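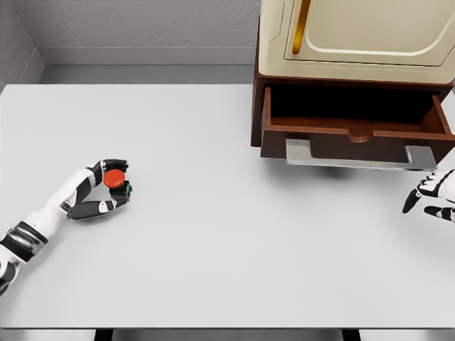 The left hand with the red button, well to the left of the open drawer, in the Angate simulator.

Home | Workshop | Interviews | Archive | Subscribe

Effie Rutherford keeps a kettle on the windowsill of her office at Fadstead, and she had filled it twice before we got anywhere near the subject I'd come to ask about, which was the week in July when her two-handed robot stopped letting go of things.

"It was the button that gave it away," she told me, settling back with her mug. "We have this little chore in the simulator where one hand deals with the drawer and the other deals with the button. Pick it up, carry it over, put it in. It had been going along so nicely! And then we came in on a Monday and the left hand was just hanging on."

The task runs inside Angate, the simulator her group uses before anything is tried on the real arms, and overnight it had worked through 132 attempts. In 22 of them the button never left the fingers. The log had every one of those down as a success, and that still makes her wince (she put the mug down to tell me this part).

"The checker only asked whether the hand had been told to open," she said. "It had been told, all right. So the program ticked its box and went on to the next one, happy as you like."

The cause took her four days to find. A software update had changed how firmly the fingertips stuck to small objects, and the pinch grip was now closing a little deeper than the release motion could undo. She went back through 2,000 saved grasps, a good many of them at her kitchen table, before she spotted the pattern.

I wondered whether it mattered so much, a pretend hand holding a pretend button. She was kind about the question, but she didn't let it go by.

"Well, the same release goes onto the real arms," she said. "Think of a hand that believes it's empty and starts its next move. It could drag something off the table, or swing it at whoever is standing there. I'd much sooner be embarrassed on a screen."

The group now measures the gap between the fingers and the object before it counts a release, and the arm stops where it is if the gap isn't there. The next 20 runs were all watched by a person from start to finish, mostly Effie, with biscuits.

She is still uneasy about the drawer, mind you. Nothing has gone wrong with it yet, but she has started checking how that one gets scored, too.

Comments (3)

drotden_dave: We had the same thing with a suction cup. The valve said open and the box stayed put. Took us ages.

Marnie K.: Lovely read. Did the update's notes mention the change in grip at all?

oldlathe: Four days is pretty quick for a bug like that. Please go back and ask her about the drawer!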